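Reference > Robotics > Test Methods > Plallovard Comparison

Print this article | E-mail this article
Shares: 40 | Comments: 8

Plallovard Comparison

The Plallovard comparison is a bench procedure for judging robot grippers on small, irregular objects. It was drawn up at the Wivcombe laboratory by Antonina Didenko and Volkan Şimşekoğlu and first issued in August 2018. The procedure is used mainly with parallel grippers, in which two flat fingertip pads close toward each other on linkage bars. It measures the gripper as mounted, together with its arm, controller and cameras, and its results are not meant to describe the gripper alone.

Equipment

The test area is a plain white table set against a light grey wall. A shallow plastic tray with rounded corners serves as the target. Its sloped sides matter to the result, as a finger that comes down too close to the rim may strike it before the pads can close. Each gripper is recorded from the wrist during the approach, with the pads kept in view at all times.
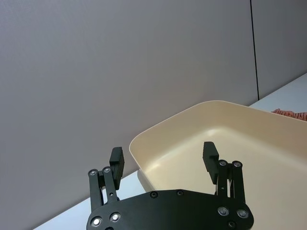 Wrist view of an open two-finger gripper at the tray, one fingertip pad on either side of the rim.

The objects are animal figurines and other small items. Figurines were chosen over blocks and cylinders for their uneven outlines — legs, tails and lowered heads offer few flat surfaces to grasp. Dark and brightly colored pieces are both included, so that differences between cameras can be noted under the same lighting.

Procedure

An operator guides two arms to move the objects between the table and the tray. A piece may be placed standing or on its side, and either arm may be used. A transfer is scored as complete when the object rests inside the tray and the gripper has withdrawn from it. 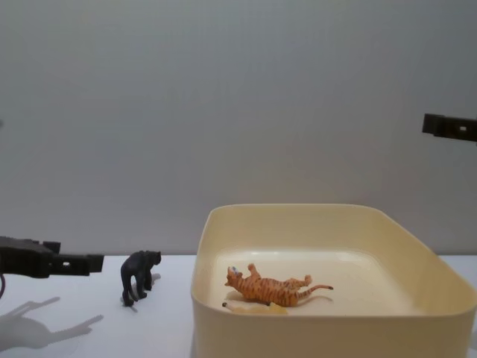

Dropped objects are recorded separately from missed grasps, and contact with the tray is entered as a fault even when the transfer succeeds. Operators change places between sets to limit the effect of practice.

Results and reception

The first series compared the Koivisto and Dekness grippers over 392 transfers. Didenko reported fewer drops with the Koivisto, whose pads held better on rounded backs, and fewer rim contacts with the narrower Dekness. Giuliana Correa later questioned the scoring of rim contacts — in her view, light and heavy contacts should not carry equal weight. A revised score sheet with two grades of contact was adopted that September.

See also: Parallel gripper; Wrist camera; Two-arm manipulation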